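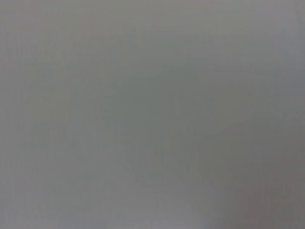

Step 1. Find out what the wrist camera can see before you find out what it can't

If the view from the wrist comes up as nothing but soft gray, with no edge and no shape in it anywhere, stop there and don't start the run. I put this first because it is the thing people at our place ask me about most, usually at six in the morning with a coffee in one hand. A plain gray view gives you nothing to pick from. Check the lens, check how close the wrist is parked to whatever is in front of it, and move the arm back to its home position by hand control. Then look again. If you still have gray, call whoever is on maintenance and work the bench the old way until they come.

I should say who I am, now that I've started giving orders. My name is Hauwa Anozie, and I have been on the packing side at Grostetti for long enough to remember when the labels were wetted with a sponge. We got our first arm in October. These steps are for a shift lead, or anybody who has been handed one of these machines and a crew of people who didn't ask for it. They come out of my own notebook, tidied up a little.

Step 2. Learn the hand job again

Before the arm takes over a station, spend one whole shift doing that station yourself, even if you did it for years. I thought I knew the sorting bench inside out. By lunch I had noticed that I turned every carton a quarter turn before setting it down, and I had never once told anyone to do that. The arm wasn't going to do it either. Write down all those little habits and go over them with the people who set up the program. We had two pages, and Sibusiso Oosthuizen from the installer's office was very patient with my handwriting.

Step 3. Talk to the crew early, and say the number

People want to know whether they still have a job, and they will keep wondering through every cheerful speech you give until somebody tells them. Get the answer from your manager in plain words first. Ours was that two people would move off the sorting bench, both to checking and repacking, at the same pay. I read that out at the start of the shift and then I read it out again to the evening crew, so that it would be the same words. Some of them were still unhappy, and they had a right to be. Elżbieta Kalinowski liked the sorting bench and told me so, and she tells me so still.

Step 4. Start with one short run

Pick your dullest product, with the squarest carton. We ran 30 cartons with a person standing at the stop button and a second person checking every one at the far end. Do not let anyone talk you into a full order on the first morning. Once the short run goes through clean, do it again after lunch, when the light in the building has changed, and once more with the evening crew. After that we went up to 400 a shift and stayed there for a good while.

Step 5. Give one person the morning check

It should be the same person all week, with a second one learning it alongside. Here is what ours covers:

Wipe the lens with the dry cloth that hangs on the hook (and please put it back on the hook).
Bring up the wrist view with the arm at home and make sure you can make out the carton and its edges.
Walk the floor markings and move anything that has drifted inside them.
Press the stop button once and see that the arm won't move until you reset it.
Sign the sheet.

The whole business takes less time than the kettle. Krystyna Urbańczyk does ours, and she writes small remarks in the margin that have been more use to me than the manual.

Step 6. Decide who may stop the machine

Everyone may. Say it out loud and then prove it the first time someone does it for a poor reason, because the rest of the crew will be watching your face. Thank them, reset, carry on.

Step 7. Watch what the new work does to people

Checking is quieter than sorting, and it is harder on the eyes and on the back of the neck. We change over every 30 minutes now. We also moved the checking table closer to the packing line, because the two who had gone over there missed the talk. I would have put the table there from the start if I had thought about it for five minutes.

Step 8. Keep the old bench

Leave it set up, with tape and labels in the drawer, and have each new starter spend a few shifts on it. On a gray-view morning you will want people who can still do the job by hand.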